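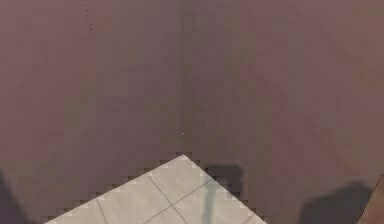 Two dusky pinky-brown surfaces and one tiny white dot.

Why do colours go dull in the evening?

Ever noticed your red jumper looks grey at bedtime? It hasn't changed. Your eyes have!

At the back of each eye are tiny light catchers. 2 main kinds - rods and cones. Cones do colour. They need plenty of light to work well. Rods are good in the dark but can't tell red from green. So when the light goes, the cones get lazy and the rods take over. Bye bye colour.

Try it! Get 5 crayons, all diffrent. Go in a dim room with a grown up. Wait a bit - your eyes need time to get used to it, 25 minutes is even better. Now guess each colour and put them in a row. Lights on. How many right?

Kartini Teoh from Urnstead got 3. Blue and purple fooled her, they're tricky ones.

Cats have loads of rods too. Good for night time hunting, not so good for seeing reds.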